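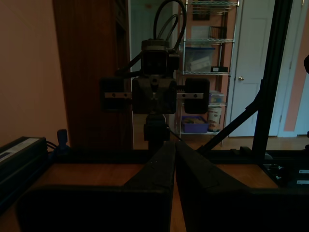
Two grippers facing each other at a wooden table.

Clidico Memorial Book Kit, reviewed by Caroline Mwakalinga

My uncle, Grigore Mihăilă, died in August and I was given the job of putting a book together for the family. The funeral home in Grurnham offers one through its own printer, but the sample they showed me had a lot of stock verse in it and very little room for photographs. I bought the Clidico kit instead. I paid for it myself.

The kit comes in a flat box. Inside there is a cloth-covered binder in dark grey, 16 heavy pages, a packet of photo corners, a set of cards for guests to write on and a code for the layout program. The binder closes with two screw posts, so pages can be added or moved later. I liked this more than I expected to. Two cousins sent letters weeks after the service and both went in without any trouble.

The layout program is the weaker half. It runs in a browser and asks for the name, dates and place before it lets you do anything else. It handled Mihăilă properly on the cover, with every accent where it should be, but the same name came out with a blank square in the index. I wrote to support and a man named Octavian Preda answered the next morning. He told me to switch the index to the second typeface. That fixed it, although the second typeface is smaller and my mother needs her glasses for it.

There is a limit on how much text the program will take in one section. My aunt Ileana Ene had written his life story by hand, starting in Bălan and ending with the house here, and when I typed it up it came to 2746 words. I had to break it into two sections and give the second one its own heading. The program doesn't warn you. It stops at the limit, partway through a sentence, and I only caught it on the proof. Read your proof to the end.

Printing at home worked well. The pages are thick and my printer wanted them fed one at a time through the back slot. Colours came out a little darker than on the screen, mostly in the older photographs. The photo corners hold small prints firmly, but larger ones sag after a few days standing upright, so I added a dab of glue.

The guest cards were the best part on the day. We put them out at the reception with some pens - the ones in the box are scratchy, bring your own - and people sat down with them over their tea. Relu Sârbu, who worked with my uncle at the mill, filled both sides of three cards. The cards slide into clear pockets at the back of the binder. You will want extra pockets, and those are sold separately.

I also looked at the Zikosdale album, which costs less. It is glued at the spine and can't be added to, and the cover marked when I ran a thumbnail over it in the store.

Allow yourself a full weekend for the layout. If you are doing this before the service, get the cover and the first few pages done and leave the rest for later. I would buy the binder and cards again. I would skip the program and type the pages in an ordinary word processor.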